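Play kitchen table opens at Komum Family Centre

Komum Family Centre has opened a play kitchen table in its ground-floor activity room, following a grant of £3,437 from the Urnero Fund. The table is available to children under school age and their carers each morning until noon.

The items provided include a plate, bowls, cups, a tray and a pot, together with toy food such as a bunch of bananas. They were selected after a survey of 106 families, in which pretend cooking and serving meals was the activity most often requested.
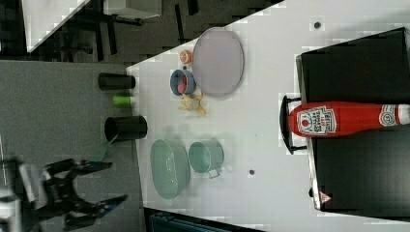

Sessions last one hour and places are offered in order of arrival. Carers are asked to remain with their children throughout and to help return all items to the table before leaving. Food and drink should not be brought into the activity room.

Soft items have been added to the collection in response to comments from parents of younger children. The plush Heinz ketchup bottle, with its embroidered label, is among them. 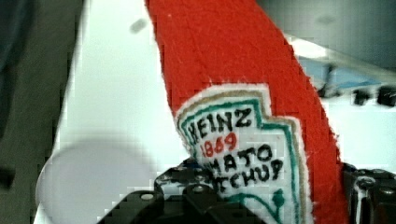

The centre will wash fabric toys every 2 weeks and wipe down the remaining pieces at the close of each session. Any item found to be damaged should be handed in at the reception desk.

A second table is planned for the Kermani Road branch, where the former reading corner is to be cleared in June. Families attending that branch may use the Komum sessions in the meantime and do not need to register again. Donations of toy food and play crockery in good condition are welcome at both sites.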